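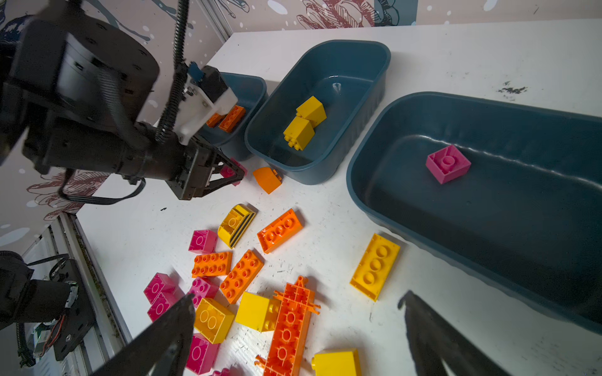
Sorting bench, large toy bricks, three teal bins at the back of the table.

Gallery: brick sorting by colour

Notes and picture by Njoroge Wanyama. The page covers one working session on the Galindo sorting layout, at the point where each bin has at least one brick in it and most of the pile is still on the table. Layout drawings and the label sheet are kept on separate pages.

Table
White top, no mat. A mat was used in the first version of the layout (Feta) and dropped, as bricks with a curved face rocked on it and the edges lifted after a few days. The bare top shows its marks: fine dark specks, scratches, and a small black smudge near the back on the right. None of these affects the work. Wipe with a damp cloth and leave to dry before tipping out the next load.

Wall covering
Pinkish-beige paper with a sketched plant or coral pattern in dark red and navy, with white speckles. It runs behind the table and along the left side. Chosen for the room, not for the sorting.

Bins
Dark teal plastic, ribbed sides, rounded corners. Small at the left, medium in the centre, large at the right. They stand in a line along the back edge so that the whole front of the table is free for the pile. The Iver layout used the same order; Korketti had the large bin at the left and was harder to work with for a right-handed sorter.

Small bin: orange
Two bricks in. The longer one has round studs on top. The other lies beside it with only an edge showing.

Medium bin: yellow
Two bricks in, leaning on each other near the front. The sloped block is on top and a 2x2 is underneath. Mixed shapes are correct here. Shape is handled in a second pass, after the colours have been separated.

Large bin: magenta-pink
One 2x2, near the back wall of the bin, hollow side up. Bricks may land either way up. Turning them over is left until they are stacked for storage.

Magenta brick in front of the small bin
Held, not yet placed. By colour it belongs in the large bin.

Orange curved slope
On the table, tilted, next to the front edge of the medium bin. It counts as unsorted until it is inside a bin, and goes to the small one.

Pile
Large bricks, spread over the lower middle of the table. The yellow curved piece with black stripes is sorted as yellow; printed or striped pieces always follow the base colour. To its right is an orange 2x4 with one sloped side, turned diagonally. It goes with the orange.

Stock
The full Galindo set is 124 bricks, of which 87 are plain blocks and the remainder curves, slopes and printed pieces. A session does not normally use the whole set. Bricks left out stay in the storage box under their own colour label.

Rules used on this layout
One colour per bin.
Base colour decides, whatever is printed on the brick.
Bricks on the table beside a bin are unsorted.
No stacking inside the bins during the first pass.
Bins stay in the same order until the table is clear.

Label sheet: see entry 74 in the index. The colour names there still follow the Korketti list, where magenta-pink is entered as pink.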